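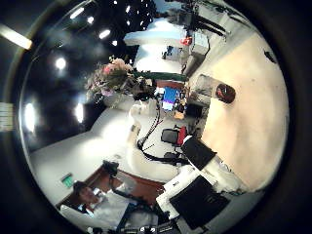

Yen-ting Yu wrote in before the talk to ask whether the Mirine kit can go on an arm you already own, or whether Pliltside expects you to buy the whole cell.

Short answer: you can fit it to an arm you already own. Say this early, people at the back will want to know. Pliltside sells the kit on its own and the complete cell as a separate order. I have only used the kit.

Contents of the box. Wrist camera, bracket, two fingers, one cable, bag of screws, printed setup sheet. The software is a download. Price list is on the handout. Don't read it out.

Fitting. Allow a morning the first time. The bracket goes on before the fingers, and the setup sheet has these in the wrong order. Pliltside know about it and the corrected sheet is on their support page. Route the cable with the wrist turned as far as it will go, then add a bit of slack. I got this wrong in March and had to take the bracket off again.
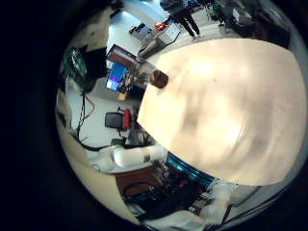 Calibration comes next. The lens is very wide and straight edges bend a lot towards the rim, so the routine wants the target board shown at five distances. It is strict about the nearest one. If it fails there, move the board back a little and start that step again. You don't have to repeat the other four.

Recording. Press once to start, once to stop. Files are named by session number and nothing else. We reached session 461 before anyone wrote down what the sessions were, so keep a log from day one. The Citovska export tool will add labels later, but you have to tell it what they are.

Pause here for questions on setup. If someone asks about wireless, there is no wireless version.

Grip work. Soft items are where the kit does best. The wide view keeps the fingertips in the picture during the approach, and you can still see a good part of the room. Exposure is the weak point. With a bright background behind the item, detail in the background goes first. There is a manual setting, two menus down, and it resets when you power off. I have asked for that to be changed.
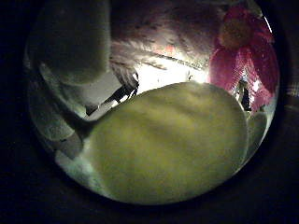
Wear. Pliltside rate the fingers for 3,000 grips. I haven't got that far on one pair and can't confirm the figure. Spares come in pairs only.

Compared with the Aranda kit: Aranda is quicker to fit and the software is tidier. Its view is narrower, and the fingers are hard plastic. For boxes and tins I would take the Aranda. For cushions, clothing and soft toys, the Mirine.

Support. Email only. Replies came by the next morning each time I wrote.

Leave the contact slide up. Loan kit sign-up sheet is by the door, one week per group, return with all the screws.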